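Moving 1,324 files off a shared drive without breaking the links

In January I moved the last of our documentation off the old network share and into the Strebel wiki. The share had been in use since before I joined the Lemport office, and its folder tree showed it. I kept notes during the migration, mostly on links, and have cleaned them up here in case someone else has the same pair of systems.

The final inventory was 1,324 files. Most were word processor documents, with a smaller set of spreadsheets and a long tail of exported PDFs. I had expected file conversion to take most of the time. It took an afternoon. The links took the rest of the month.

Documents on the share pointed to each other in two forms. The first was a mapped drive letter, which works only if the reader has mapped the drive the same way. The second was a full server path, and a fair number of those used a server name retired during the Mircombe merger. An alias had kept the old name alive. Once the alias is removed, those links fail with no useful error message.

My first pass used a script that extracted every link target into a flat table: source file, link text, target, form. I normalized the targets to lower case, replaced the old server name, and decoded the escaped spaces. Decode before you compare anything. I did it in the wrong order the first time and got a report full of missing files that were all present.

The second pass matched each normalized target against the inventory. Anything that matched was assigned its new page ID from the wiki's import log. Anything that did not match went into a separate table for manual review. Afaf Haddadin took the finance half of that table and caught a pattern I had missed — a folder had been renamed from "Forms" to "Forms (current)" and every link into it predated the rename. One substitution rule cleared the whole group.

The Prodatbridge importer has a batch limit of up to 100 pages. It will accept a larger batch and then skip the remainder without logging the skip. Compare page counts after every batch.

Two things I would change. I would freeze the share to read-only before building the inventory, as people kept saving new versions into it while I worked. I would also keep the old path as a hidden field on each wiki page. We added that field afterward, and search by old path is now the most common way people find a form they had bookmarked.

The share itself stays online, read-only, until the retention review is done. The alias goes at the same time. I still have the link table and will rerun the check against the live wiki before then.

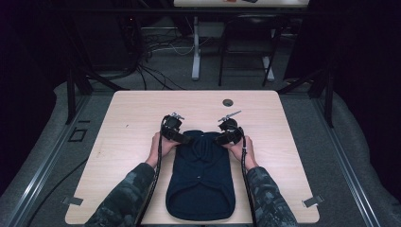

Navy knit, folded lengthwise on the light wood table.

Contact | Copyright, all posts by the author | Back to top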